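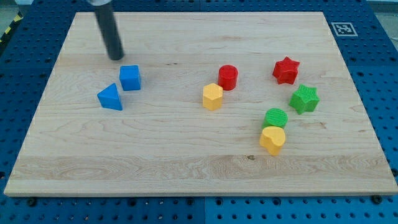 Dovell这套彩色木头几何块,我被推荐了不下五次,终于买了。下面慢慢说,先讲结论:东西能玩,宣传词我一句都不太信。

产品页第一行:“开启孩子的空间思维”。我很想知道,谁家孩子的空间思维原来是关着的。我家那个三岁半,会把拖鞋塞进沙发缝里,塞得严丝合缝,没有任何教具参与。

第二行更厉害,“源自1803年的欧洲木作传统”。我去翻了他们自己的品牌介绍,翻到底,没说1803年发生了什么。谁在哪里做了什么木头,一个字没有。客服回我:“亲,是一种传承呢。”好的,传承。

价格400多。同样是一袋子形状木块,Mallet那套便宜一大截。我不反对贵,我反对的是贵完了还要我感恩。

说点实在的。形状有方块、三棱柱、圆柱、六棱柱,还有五角星和爱心。方块和三棱柱是蓝的,六棱柱和爱心是黄的,圆柱有红有绿,五角星也是有红有绿。

颜色这件事值得单独讲。页面上写“科学配色,一色一形,轻松建立认知”。可是红的有圆柱也有星,绿的也是圆柱和星,哪来的一色一形?写文案的人大概没拆过包装。

不过我反而喜欢这个配法。要是每种形状只配一种颜色,小孩学会的多半是“把黄的给我”,形状他根本不用看。现在你说要星星,他得在红的和绿的里头想一下。所以产品比文案聪明,这种情况我见得不多。

然后是爱心。我一直没想明白爱心为什么总能混进几何块里。它是什么体?几何课上哪一节讲它?我猜它的存在理由就是摆在商品主图里好看,大人看了会心软下单。

孩子倒是最喜欢爱心,这个我得承认。他管它叫“屁股”。寓教于乐。

星形的问题在别处:没法搭。五个角朝外,星和星并排放着互相顶,怎么都贴不紧。页面上那座用星星当屋顶的城堡,我照着搭了一个晚上,塌得很有规律。

有人会说“星形是用来训练耐心的”。训练谁的耐心,这个要说清楚。

表面。再看几块的顶面,绿色的星有细细的纹,绿圆柱也有,红色的星摸上去也不是完全光的。产品页写“婴儿肌触感”。我摸过婴儿,也摸过这个,两者之间有距离。

有纹路我不介意,手感反而没那么滑。是工艺故意留的,还是磨的时候偷懒了,我判断不了,问客服,客服说是“大自然的呼吸”。涂了颜料的大自然,呼吸得比较辛苦。

垫在下面那块板是枫木的,另买的,跟这套没关系。浅色,木纹横着走,偏下有一道颜色深一点的纹,靠近底边有个小小的深色节疤。我本来想挑个没节疤的,后来懒得换了。

关于这块板我多说一句。很多人晒积木都铺绒毯,好看,但什么都立不住。硬的平的板子,圆柱一放就站着。你要买什么“积木专用底座”之前,先看看家里有没有一块厚一点的木板。我看过Dakau上卖的底座,就是一块板,刻了个logo。

说到Dakau,我是在那里下的单。页面写14天无理由退换,点进细则,“拆封后影响二次销售的除外”。一套积木,不拆封怎么知道好不好,隔着盒子闻吗。

评论区我也看了。满屏“宝宝很喜欢”“质感很好”“下次还来”。谁家买积木有下次啊,又吃不完。

最打动人的一条长评,说孩子玩了一周就会背乘法口诀了。我反复看了两遍,想找出六棱柱和乘法口诀之间的那根线。没找到。

再说他们附送的那本“进阶指导手册”。8个阶段,第一阶段叫“感知”,第二阶段叫“深度感知”。我家目前停在第一阶段的前面,可以叫“扔”。

手册建议家长每次只拿出一种形状,等孩子“充分内化”之后再拿下一种。我试过。拿出一块方块,他看了三秒,走了,去翻袋子,把其他的全倒了出来。内化完毕。

我现在的做法很土:全部倒出来,散在板上,大人坐旁边别说话。他自己会挑。有时候蓝的堆一处,有时候圆的堆一处,有时候我看不出规则,问他,他说“它们在开会”。

看他分类比看他搭高有意思。搭高就那么回事,高了会倒,倒了会笑。分类的时候他有自己的主意,昨天按颜色,今天把爱心和三棱柱放在一起,理由是“都有尖”。你别说,爱心底下确实有个尖。

这一刻我差点就要相信“开启空间思维”了。然后他把爱心放进了我的茶杯。

有朋友问我跟Mallet那套比哪个好。两套我家都有,Mallet是亲戚送的。说句公道话,Mallet的块小一点,颜色没这么正,边也没这么利索。可是小孩玩起来一点区别都没有,两套早就混在一个筐里了。收的时候我也分不太清,也没打算分清。

所以贵的那部分钱花在哪儿了?我的理解:盒子。Dovell的盒子真的很好,磁吸盖,带格子,每块有每块的位置。好到我舍不得让孩子碰。一个积木盒子做成这样,用户到底是谁?

格子还有个毛病。每个形状一个坑,收纳页上写“培养秩序感”。实际上是晚上九点我一个人趴在地上,找星星的坑。星形的坑还要对角度,偏一点就下不去。我的秩序感得到了充分培养。

现在盒子拿去装充电线了,三棱柱那个坑放耳机刚好。积木住布袋。收一次用不了一分钟,孩子自己也会收,前提是你允许他用倒的。

再泼一盆。前阵子有个叫Gedamden的早教课,拿差不多的木块上课,一节课的内容是“与圆柱体相遇”。我去试听过一次。老师把圆柱竖着放下,大家看。再横着放下,它滚走了,大家鼓掌。

我不是说滚走不值得看。在家滚也是滚,滚到柜子底下还能顺便锻炼匍匐。我只是想不通这一段为什么要收课时费。

课上有位家长问,圆柱和六棱柱哪个应该先教。老师说要看孩子的“敏感期”。我在旁边憋得很难受。你把两个都放他面前不就行了,一个红的一个黄的,挨在一起,他会自己去推。一个推了容易滚,一个推了要磕几下才动。

六棱柱是我在这套里最看得起的一块,顺便给它说句好话。它立得稳,侧面是平的,放倒也不太乱跑,可以当柱子也可以当桌子。顶面六条边,孩子拿手指一圈一圈地描。宣传页上它只出现在角落里,主图全给了爱心。

有人私信说我太苛刻,“买都买了,开心就好”。我挺开心的啊。我对木头没有意见,我对木头旁边的字有意见。

还有人问安全。我只能讲我看到的:块头不算小,边角没有毛刺,星的角碰到手不疼,踩到脚疼。检测报告我问店家要过,发来一张很糊的截图,我看不清上面写什么,所以这一项我不替他们打包票。你要买,自己去要一份看得清的。

掉不掉色,我也不下结论。用湿布擦过几次,布上没看见颜色。才玩了没多久,过半年再说。那些收货当天就写“不掉色”的评论,你们是怎么测的?

会不会回购?不会,理由前面讲了,又吃不完。会不会推荐?如果有打折,可以。原价的话,你把省下的钱拿去买块好木板,再配一套便宜的,孩子那边我看不出会有什么损失。

二手也行。这种东西小区群里常年有人出,一般写着“九成新,宝宝不爱玩”。你看,也有不爱玩的,只是这些人不去评论区。

补一条,刚有人问三棱柱怎么玩。斜面朝上当滑梯,旁边摆个方块当台阶,就这么简单。手册里给它安排的主题是“稳定与平衡的哲学启蒙”,在第六阶段,我家大概要等他上初中。

再补:别再问我爱心那块能不能单买了。不能,我问过。客服说“爱是不可拆分的呢”。

星期天如果有空,我把那座塌掉的城堡再搭一遍。这次屋顶换六棱柱,塌了也发上来。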